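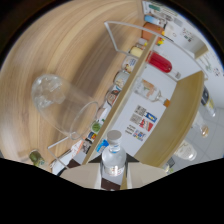 Custden, February

So I finally got over to Nudoma on Saturday for their open workshop, and I stayed way longer than I meant to! Ankit Dubey and Coralie McKinnon share the space, and they've been building a gripper you hold in your hand, with a camera on it, so a home-built arm (they call it Akach) can learn from what you do with it. They let me have a go at the big wooden table, where a drinking glass was lying on its side. Glass is a pain, Coralie told me, because clear things confuse the camera. There was a clear plastic water bottle with a white cap to try as well, and a whole row of jars and packages along the shelf board.

Ankit wants 200 good grabs before they train anything. I did 6 and dropped 2 (sorry, Ankit). The flat beige tips are on their second version and he's already itching to redo them. Parts so far have come to $700, mostly motors. I'm going back next month, and Coralie says I can help wire the elbow!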